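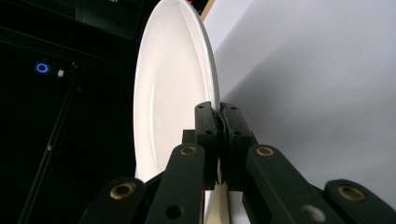 4.2 Plates, and where people put them

Home | Articles | Current issue | For authors | About

Last updated: May

I'll admit plates were the part of this study I looked forward to least. I'd expected bowls and lids to be where households really disagreed, and I figured a plate was a plate. Then the diaries from Jullavell came in and I had to rewrite half my coding sheet (twice!).

We asked 60 households to note every piece of tableware they put away over the study period, which gave us 3,189 entries. Large dinner plates came up more than any other item. Figure 3 shows a plain white one on its edge, the position our diarists called "standing," "filed," or, in one kitchen, "toast style." I use "upright" throughout, and "stacked" for plates lying flat on top of each other.

Figure 3. Large white plate in the upright position. Note the thin raised ring inside the rim.

That ring matters more than I thought it would. Several people told us they feel for it with a thumb when they pull a plate out, and a few in Kwofie said they won't buy plates without one. The coding sheet had no box for this, so I went back through the free-text notes and pulled out 88 remarks on rims, rings and edges. Most were about grip. A handful were about chips, and those were mostly from people who keep plates upright in a wire rack over the sink and knock them on the way in.

Upright storage was much more common in the Vostia apartments, where the cupboards are shallow and the shelves don't move. I'd love to say shelf depth explains the whole thing, but two households there had deep drawers and still stood their plates up, and both said it was how their parents did it. Stackers gave us shorter answers in general (one wrote "it's a pile" and left it there). I come back to family habit in Section 5, along with the Plumov drawers, which were a headache of their own.

Shares 14 | Comments 3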